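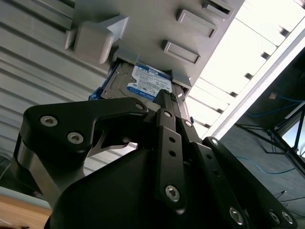 Senwood Recipe Cards: Read Me First

Hi! Thanks for downloading this. Senwood is a collection of 260 old recipe cards that I typed up over one very long winter, plus the notes I made while doing it. The cards came out of a tin box I bought at an estate sale in Grarkanville, and I started typing them mostly so I could cook from them without getting butter on the originals. Then I got carried away (a spreadsheet will do that to me) and now it's a dataset, I guess!

This file tells you what's in the folder, how I typed things up, what I changed and what I left alone, and where the known problems are. If you only want to cook, skip down to "Good places to start."

What's in the folder

cards.csv is the main file, one row per card
ingredients.csv has one row per ingredient per card, joined on card_id
notes.txt is where I put everything that wouldn't fit in a column
measures.txt explains the odd measurements
changes.txt is the list of fixes since the first version

There are no scans in here. The cards are fragile and my scanner is the kind that pulls the paper through rollers, so it was never going to happen. I typed everything by hand with the card propped up against a mug.

The columns in cards.csv

card_id: a plain number, in the order the cards sat in the box when I opened it. I didn't sort anything first. Whoever kept the box had it in an order that made sense to them (pickles next to Christmas cookies, for one) and I wanted to keep that.

title: exactly as written, spelling and all. "Brocoli Bake" stays "Brocoli Bake."

title_clean: my tidied version, for searching.

section: the divider the card was filed behind. The box had 13 dividers, and one of them just says "Other Good Things," and it's the fattest section by a mile.

hand: a letter, A through D, for whose handwriting I think it is. More on this below because it's the shakiest column in the whole set.

method: the full instructions, line breaks kept.

oven: the temperature if there is one. Plenty of cards say "slow oven" or "hot oven" and I typed that in as it was. Please don't sort on this column and expect it to behave.

yield: how many it serves, or how many dozen, or blank.

stains: yes or no. I know! But a stained card is a card that got used, and I've come to trust this column more than any star rating. If you're stuck for dinner, filter on it.

The columns in ingredients.csv

card_id, line, amount, unit, item, remark. Pretty ordinary. The amount column is text, so that "1 1/2" and "a good pinch" and "butter the size of an egg" can all live there. I started out converting everything to decimals, got as far as the cakes, and hated it. It made the recipes look like lab work. If you need numbers, there's a lot you can do with a simple find and replace on the fractions, and then you'll have a leftover pile of things like "enough milk" that you'll have to make your own peace with.

Sugar with no other word means white sugar. Shortening means solid shortening. Where a card says "oleo" I left it as oleo, and it means margarine. I use butter every time and it's been fine, although the oatmeal lace cookies do spread more, so give them extra room on the sheet.

About the handwriting

I believe four people wrote these cards. Hand A is small and slanted and did well over half of them. Hand B is big and round and loves exclamation points (a kindred spirit). Hand C prints in capitals and turns up almost entirely in the meat section. Hand D is a bit of a junk drawer: anything I couldn't place went in there, and it could easily be several people.

I have zero training in this. I held cards next to each other by the window and squinted. There are 31 cards where I went back and forth between A and D, and I've put a question mark after the letter on those. Anybody planning to draw conclusions about who wrote what should treat the whole column as my opinion.

What I left out

A few cards had things on the back that weren't recipes: phone numbers, a shopping list, part of a letter. I didn't type those up, they felt private even after all this time. Full names in titles got cut down to a first initial, so you'll see "M.'s Rye Bread" in both title columns. So yes, I broke my own "exactly as written" rule there, and only there.

I also left out clippings. The box had a fat wad of recipes cut out of newspapers and off the backs of packages, and those aren't mine to hand around. Handwritten cards only.

How I checked it

I typed each card once, let it sit for a while, and then read it back out loud against the original. Reading out loud is slow, but it catches the sort of mistake where you've typed "1 tbsp soda" and your eyes slide straight over it. (It was one teaspoon. That would have been a memorable coffee cake.) After that I ran a little script that looks for rows with no unit, rows with a unit and no amount, and ingredients that never come up in the method. The script flagged far more than I'd expected, and most of those turned out to be the card's fault and none of mine! The lemon bars list an egg white that never gets mentioned again. I've left it floating there. Remarks like that are in the remark column.

So far I've cooked 35 of them myself. Those have "made it" in notes.txt along with how it went, including the aspic, which I will not be making again.

Known problems

Card 88 has a water stain right across the flour amount. I typed "2?" and it could be 2 or 3. I've made it with 2 and got a very flat biscuit, so my money's on 3.

Two cards are for the same pear butter with different amounts of sugar. They're both in. I like the sweeter one on toast and the other one with cheese.

The canning recipes are old and I would not follow them for anything you plan to keep on a shelf. Processing times have changed a lot since these were written. Use a current, tested recipe for the canning part, or make a small batch and keep it in the fridge.

Can sizes are a headache. "A No. 2 can" of something is a bit bigger than the usual can in my grocery store. measures.txt has my best guesses, and they're guesses.

Quotation marks inside the method column may trip up some spreadsheet programs. If your rows suddenly go sideways, that's probably why. Open it with the text import option and tell it that the quote character is the double quote.

The apple section has a "Bhatia cake" that I can't find anywhere else under that name. It's a spiced sheet cake with cardamom and a brown sugar topping, in Hand B, and it's gorgeous. If you know where the name comes from, please write and tell me!

Good places to start

Refrigerator rolls (the dough keeps several days and gets better)
Bhatia cake, see above, make it in August when the early apples turn up and you don't mind them tart
Corn pudding, the one from "Other Good Things," not the one from "Vegetables"
Molasses crinkles
The bean soup in Hand C, which calls for a ham bone and says only "cook till supper"

That last one goes on at 1:00 in the afternoon at my house and it's right by 6:00.

Using it

Do what you like with the typed files. Cook from them, print them, use them to practice your database skills, stick them in your own collection. I'd love it if you mentioned Senwood somewhere if you pass it along, and please keep notes.txt with it so the warnings travel too. The column layout is one I borrowed from my own earlier project, Plellus, which was the same idea for seed packets and garden notes, so if you happen to have that one already your scripts ought to read this with hardly any changes. The only real difference is that "packet" became "card" and I finally stopped putting spaces in my column names.

Sending fixes

Yes please! Tell me the card_id, which column, and what you think it should say. If you've cooked the thing and it didn't work, tell me that as well, along with your pan size, which makes more difference than I used to believe. I add fixes in batches when I have a free evening and note them in changes.txt. I can be slow in summer because the garden eats all my time.

Next on my list is a proper tag for anything that can be made ahead, and another for recipes that need an overnight rest, so that you don't find out at 5:00 with guests on the way. I've got the breads done and most of the salads.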